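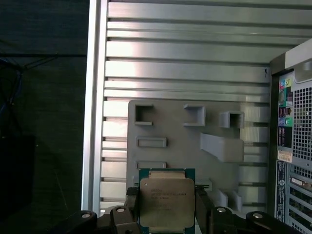
Lesego thinks the clay mask is separating because we hydrate the kaolin too fast, and wants the next batch left overnight before the oil phase goes in. Bilal disagrees and blames the xanthan. Trying both.

Tuesday, June 10, 2025
Mask base, Rondent pouch project

Batch 29 made this morning. Same formula as 28 except xanthan up from 0.3 to 0.4 percent. Clay sprinkled into the water phase over ten minutes, paddle on low, then left covered. Glycerin and xanthan slurried together first, no lumps this time.

pH 5.8 before preservative, 5.6 after. Did not adjust.

Viscosity by the bench method, spindle 6, 10 rpm, room temperature. Batch 28 retested at 2,065 the way we log it, down from 3,000 when it was fresh in January. Batch 29 still too warm to read. Will do it tomorrow before anyone stirs it.

Pouches: filled 58 from the tail end of batch 28 for the seal check. Two leaked at the corner by the zipper, both from the same sleeve. Kept them in the tray by the sink, labeled. Myrtle to ask Futora if the sleeve came from a different roll. The zipper itself is fine after repeated opening — the clay dries in the track but wipes out with a damp cloth.

Skin feel, back of hand, ten minutes: 28 dries tight and cracks at the knuckle. 29 stays softer at the edges and rinses with less rubbing. Slight drag on application. Sibusiso found the scent too strong in both and I agree. Drop it by half in 30.

To do
Batch 30, overnight clay soak, xanthan back to 0.3, half scent
Jars of 28 and 29 in the warm cabinet, check Friday
Order more kaolin, one bag left and it has been opened
Spindle 6 has a nick near the top, use the spare

Water on top of the 28 jar is 4 mm. Shook it, came back together, was split again by lunch.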